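Help Center > Kitchen Basics > Weighing Dry Goods

Weighing beans and grains: frequently asked questions

Do I have to weigh dried beans?
No. A scoop is fine for a pot of soup. Weighing matters when you are splitting a bag between recipes, or canning, where the jar amounts are set by weight.

How do I keep the bowl out of the total?
Turn the scale on, put the bowl on it, and press the tare or zero button. Wait until the display reads zero, then add the beans. If you turn the scale on with the bowl already in place, most models start at zero without any button.

What kind of bowl works best?
A wide, light one. Make sure you can still read the display with the bowl on top. A heavy stoneware bowl uses up part of the scale's capacity even after you zero it.
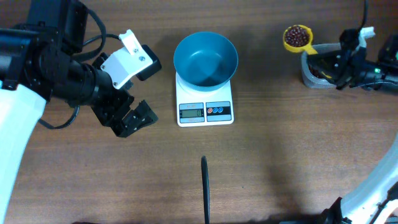

Bowl on the scale and display at zero, with the red beans still in their container and scoop.

Why does my scale drift while I pour?
Usually the batteries are low or the counter is soft or uneven. Move the scale to a hard, flat table. Keep the bag and your sleeve off the platform.

My scale turned off halfway through. Do I start over?
Yes, unless you wrote down the last number. Many scales shut off after 2 minutes without a change. Measure what you need before you start sorting out stones and broken beans.

Can I leave the scoop in the container?
Yes, if it is clean and dry. Don't put it back after it has been over a steaming pot.

Should I weigh before or after soaking?
Before, unless the recipe says otherwise. Soaked beans hold a lot of water.

Page maintained by Natalia Xolalpa. Last reviewed in September.

Comments (3)

Melquiades Hinojosa: My old Camacho scale needs 30 seconds to settle before I zero it. Might be worth adding.

beanpot674: does this go for lentils too?

Natalia Xolalpa: Yes, same steps for lentils and split peas.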